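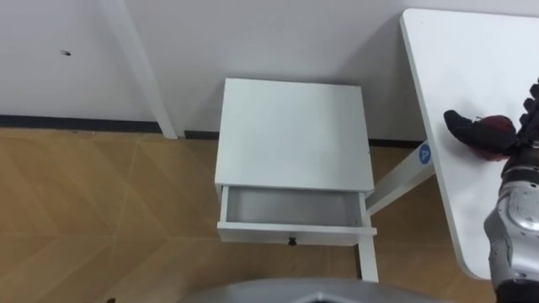
Week 4 — Small storage: drawers, knobs, clearances

Domestic Interiors, short course, Priltow site. Notes to go with the Saturday session. Bring a tape measure and a pencil, the ones in the cupboard have gone missing again.

1. Where we got to last time

Tables and seating heights. Anyone who missed it, get the sheet from Shigeru Yagi before the break. We're not going over it again, no time.

2. Drawer open, drawer shut

Main point for this week. A bedside cabinet takes up one amount of floor when shut and a good deal more when somebody is using it. People draw the first on their plan and forget the second.

Look at the white cabinet at the top of the sheet. Single drawer, part way out, table leg and crossbar close by on the right. Things to think about:

- how far does the drawer need to come out before you can reach the back
- where do your knees go
- can you still get at it with the chair pulled out from the table
- which hand would you use, lying down and sitting up

Draw the drawer fully open on the plan as a dotted line. Always dotted. Solid lines are for furniture that stays put.

3. Knobs

Small round knob, dark on white, set low on the drawer front. Easy to find against the pale front, which matters at night. Low knob means the pull comes from underneath — fine for a light drawer, less good once it's full of books. Compare with the bar handles on the Zendby samples (box by the door, please put them back in the right order).

Screw length: measure the drawer front first, then buy. Every year somebody splits one.

4. Legs and skirting

Cabinet on legs, so floor shows round the base. Good for sweeping. Also makes a small room look less full, in my opinion, though Shigeru disagreees and will tell you so.

Skirting there is a thin black strip. Even a thin one can keep furniture off the wall if the back legs sit right at the back edge. Check this before you mark the position on your plan.

5. Patterned floors

Herringbone or chevron, same problem for us. The slanting lines pull the eye, so a cabinet that is slightly out of square shows up more than on plain boards. Line up with the wall and ignore the floor. Felt pads under every leg. Cut them a bit smaller than the leg so the edge doesn't show.

6. Exercise (pairs)

Draw a bedside corner at 1:20. Use a cabinet 50 cm high, top of the mattress at 54 cm. Show:

- cabinet shut, solid line
- drawer fully open, dotted
- a table next to it, with its legs and any crossbar drawn in
- skirting

Then swap and try to find the clash in the other pair's drawing. There usualy is one. Write it on the back in red.

7. For next week

Read the Brastthorpe handout on wardrobes, first half only. Hinged doors v sliding. Bring the depth of one wardrobe at home, measured inside, in centimetres.

Drawings from section 6 go in the tray by the sink, names on the front.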